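# Homework With Two Grippers

The dishes course at Mernedik is in its second year, and most of it takes place away from campus. Students take home a pair of hand-held grippers, a clamp mount and a folder of tasks, and they do the tasks on whatever table they have. The recordings go back to the robotics lab, where the same students later use them to train the two-arm robot everybody in the program calls Ploter.

There are 11 students in the group this fall. The target for the semester is 2,000 usable recordings, and when I visited in September 2024 they were a little ahead of schedule. Each student picks a category of household object and stays with it until December. One has towels. Another has jars with screw lids, and says she would trade with anyone.

Danylo Savchuk has bowls and plates. He is a third-year student who came over from mechanical design, and he had never written a line of training code before he enrolled. He works standing up, with a gripper in each hand, at a gray table next to a bed. Bowls come first in the folder.

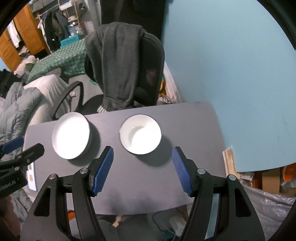 The assignment sheet gives each task one line. "Bring the bowls together." "Nest the smaller bowl in the larger." Students are told to start from a different arrangement every time and to keep their hands moving at an even speed. A recording is thrown out if a dish leaves the table or if the person stops to think for too long. Savchuk lost most of his first evening to the second rule.

"I would get to the rim and stop," he said. "At a normal dinner you don't plan how to pick up a bowl. With the grippers I was planning all of it."

The course is taught in five units, and the home recordings fill the middle three. Before that, students spend two weeks in the lab learning how the grippers are put together and replacing worn pads. Afterward they sort their own recordings, label them and hand them to a partner for checking. The checking is stricter than the teaching staff expected. In last year's class, students rejected 69 of their partners' recordings in the first round, and several pairs had to be reminded that a slow recording can still be a good one.

Plates are harder than bowls. A bowl has a wall to hold on to, while a plate lying flat leaves very little room under the rim. Savchuk's method is to lift one side first and bring the plate up on its edge, then pass it from one gripper to the other. He holds the handles low, with his elbows in. The passing tasks count double in the grading, and he has put most of his hours into them.

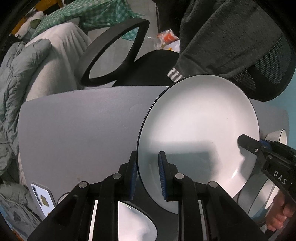

## What happens to the recordings

Back in the lab, the students divide into teams for the last unit. Each team trains Ploter on its combined recordings and then gives it a task with dishes it has not handled before. Last December's teams, Cemeck and Kravets, both chose stacking. Cemeck's version was quicker and dropped more. Kravets got through its whole stack, but took so long that the audience had started talking among themselves.

Grades don't depend on the result. They come from the recordings, the labels and a written report on what went wrong, which has to be at least 5 pages. Savchuk had already started his, with a section on plate rims and another on tired wrists.

He plans to take the advanced course in the spring if there is a place. For now he has the rest of the plate tasks to finish, and then cups.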